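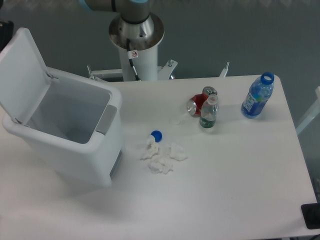
Zillbridge Evening Classes
Keeping House, session 3: The small lidded bin
28 Sep 2022

Last week was worktops. This week is the bin, a subject on which everyone arrives with opinions and few arrive with a clean one.

Size first. A small bin for a desk or a bathroom wants emptying often, and its owner would like it to want emptying in December. Buy for the habits you have. The Kivine handout lists capacities, if you kept it.

Lids. A hinged lid hides the contents from visitors and also from you. Look inside every evening. If you have to lean on the lid to shut it, the bin is full - it was probably full yesterday as well.

Washing, to be done in pairs after the break:
Empty the bin and open the lid as far as it goes.
Mix 20 ml of washing-up liquid into 500 ml of warm water.
Wipe the inside walls from the rim down, then the corners, then the corners again.
Do the hinge with an old toothbrush. Label the toothbrush.
Rinse, and leave to dry with the lid up.

Square bins fit neatly against a wall and collect muck in all four corners. Round ones do neither. Gunawardena's chapter on kitchens prefers round and gives it a whole page, which you may skim.

Liners: fold the top over the rim by a hand's width. Any less and it will slide in with the first teabag.

For next week: read Gremia, section 3, and bring rubber gloves.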